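Rostatero hand-held gripper kit: README and data card

Hi! This is the readme that goes with the Rostatero kit and the recordings I've been making with it. I bought the kit through Plirnlow in October, printed half of it twice, and I've been using it most evenings ever since. Part of this file is a review, part of it is notes for anyone who wants to load the data. Sorry, they're a bit mixed together.

What comes in the box

You get the finger pads, the linkage arms with brass-colored bushings, a bag of screws, and a small printed booklet that's already out of date (go by the web version). The camera mount is separate, so check before you order! Vandana Bansal put mine together in one sitting while I was still hunting for the right hex key.

Checking the jaws before you record

Open the jaws all the way over a plain, pale surface and look at what the camera sees. You want both fingers in view and about the same height, with a good wide gap between them. If one sits way lower than the other, loosen that side and start over. I do this at the start of every session now, and it takes less time than boiling a kettle. 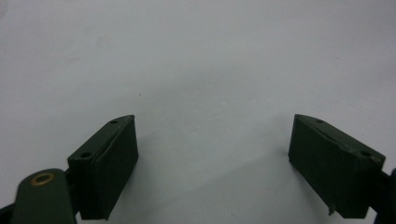 Do I need to recalibrate every time I swap the pads?
Only if you change to a different pad length. Same-length pads go straight back on and the old calibration file still works, but run the open-and-close check once anyway.

What's in the data

There are 4,000 clips in the Bekcombe set, each with the video, the jaw width and a pose track. Everything is table-top work: small light things, crumpled paper and tissue, tea bags with their tags, clear boxes, that kind of stuff. Clear acrylic is in there on purpose, and it's a pain. The walls pick up reflections and the edges go down to thin bright lines, so if your model leans on edges it'll have a bad day. Mine did.

The folders are split by session. File names are boring but consistent, except in session 11, where I forgot to reset the counter (the numbering picks up from session 10, the clips themselves are fine).

Wear and tear

The pads scuff, mostly along the edge where they meet. I haven't noticed any change in grip from it, but I'm not gentle and I haven't measured it either. Bushings have been great so far. Screws, less so: the little ones work themselves loose, and a drop of threadlocker fixed that for me.
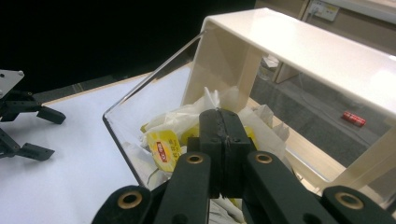 Devendra Pandey wrote back after reading the first draft of this file and said I was going too easy on the kit. In his view the jaws need a stiffer return spring for anything as light as tissue, and Rostatero should ship one instead of selling it as an extra. He also wanted the jaw width logged at a higher rate, and I can't argue with that one.

Known issues

Jaw width drifts a little over long sessions, so use the reset at the top of each clip. Pose tracks drop out when the camera gets too close to a blank surface. Version 2 of the loader skips those stretches, the old loader doesn't.

Would I buy it again? Yep, but I'd get the spare spring and a second bag of screws in the same order.

Thanks to Ritu Bansal for the loader and to Lalit Dixit for all the reprints.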